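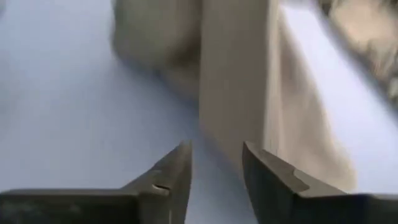 Dark grey metal, close up

How to care for boxing gloves and hand wraps at home
By Ro-un Kwon, Jun 4, 2026

I started boxing at the club in Gramton two winters ago and I destroyed my first pair of gloves in one season. The leather was fine. The inside smelled so bad that my sister asked me to keep the bag on the balcony. These are the things I do now.

After training

Take the gloves out of the bag as soon as you come home. Open the straps completely and pull the opening wide with your fingers. Wipe the inside with a cloth which is only a little damp, then with a dry one. I push a rolled sheet of newspaper into each glove and change it after 20 minutes, when it has taken the first sweat. The second paper can stay all night.

Do not put them on the radiator. I did this in February and the leather at the thumb became hard and cracked.

For the smell

Fill two old cotton socks with baking soda, tie them well and leave one in each glove for 12 hours. Tie them really well, I had white powder in my wraps for a week. Cedar chips work also, but they are more expensive and my cat likes them too much.

Washing the wraps

Close the velcro before washing or it will catch everything else. Put the wraps in a net bag, wash at 30 or 40 as the label says, no softener. Softener makes them slippery and they hold less sweat. Hang them in full length over a door. When they are dry, roll them from the velcro end, with the velcro side facing in, so the thumb loop comes out first when you need it.

The outside of the glove

For real leather I use a small amount of leather cream every two months, on the outside only. Synthetic gloves need just soap and water. If a seam opens, wax thread and a curved needle will hold it for bag work, but for sparring I would buy new ones.

Next page: cleaning a mouthguard and its box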